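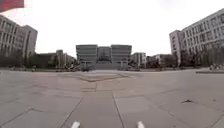
Most of what fails in a paved surface fails at the joint, in the view of Rosalie Sutter, and the slab on top usually gets the blame. She has argued for years that cities specify stone in great detail and leave the joint to a single line in the bid documents.

The line in question tends to read "joints filled to suit." On the Biline contract it covered 2,391 slabs, each with a stated thickness, flatness and slip rating. The jointing material had no stated strength at all. The crew used a stiff cement mortar over a sand bed, a pairing that most paving manuals warn against. A rigid joint cannot follow a bed that moves. Hairline cracks opened along the slab edges in the first winter, water reached the sand, and the sand began to migrate toward the drains.

Two systems are in general use. In unbound construction, slabs sit on compacted grit and the joints are packed with dry aggregate. Load passes from one slab to the next by friction. In bound construction, slabs are bonded to a mortar bed over a concrete or porous asphalt base, and the joints are filled with mortar of matching stiffness. Either can carry delivery trucks if the base is right. Trouble comes from mixing the two.

Živko Tomić, who inspects finished work for the engineering office Odar, pulls test slabs before he looks at anything else. On a bound surface he wants full contact between the stone and the bed. "If I see ridges from the trowel, I know where the water is going to sit," he says. A primer coat on the underside of dense stone such as granite adds cost and is often left out. Without it, the bond can fail under braking loads.

Movement joints are the other weak point. The Trukum square was laid with one every 22 feet, measured from the building line, but 5 of them stopped short of the curb. Summer expansion closed the gaps and lifted the stones at the dead ends. The repair took over 4 weeks and required saw cuts through sound paving.

Maintenance budgets rarely reflect any of this. Unbound joints lose material to suction sweepers and need topping up, more often in the first year while the aggregate settles. Sutter recommends that the refill schedule be written into the cleaning contract, with the sweeper's suction setting listed beside it. At Biline the mortar is now being raked out by hand, working in from the north side, and the joints will be refilled with crushed granite before the October rains.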